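Grimshaw, six months in

I own one duplex, which makes me the smallest possible landlord and still, according to my inbox, a landlord. Until last winter I ran the whole thing from a spreadsheet and a shoebox. Then a tenant moved out, we disagreed over a scuffed hallway, and I found that my records of the hallway were one blurry photo of my own thumb.

So I bought Grimshaw, a move-in and move-out inspection app. It costs 30 dollars for the year if you have up to two units, and 49 if you are more ambitious. You go room by room, tap a condition, add a note, and the tenant signs at the end. My first inspection took most of an afternoon. The second was done before my coffee got cold.

The good parts: reports come out as a clean PDF, the tenant gets a copy right away, and it works in a basement with no signal. Mine had 6 rooms to list and the app let me rename every one of them, including the closet a previous owner called the den.

The bad parts: the rating scale goes from "Fair" to "Excellent," so a broken blind is, officially, fair. Syncing to a second phone is slow – bring a book. And the reminder emails have the tone of a disappointed uncle.

I tried Nisex before this. It wanted my bank login before it would let me describe a bathroom.

Would I renew in March? Yes, grudgingly, and I've turned off the emails. 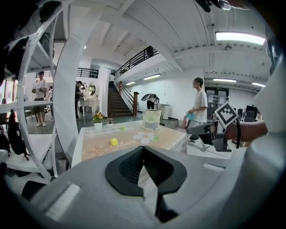
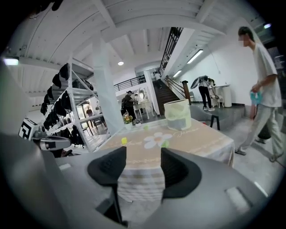 Second photo: tablecloth with a daisy print.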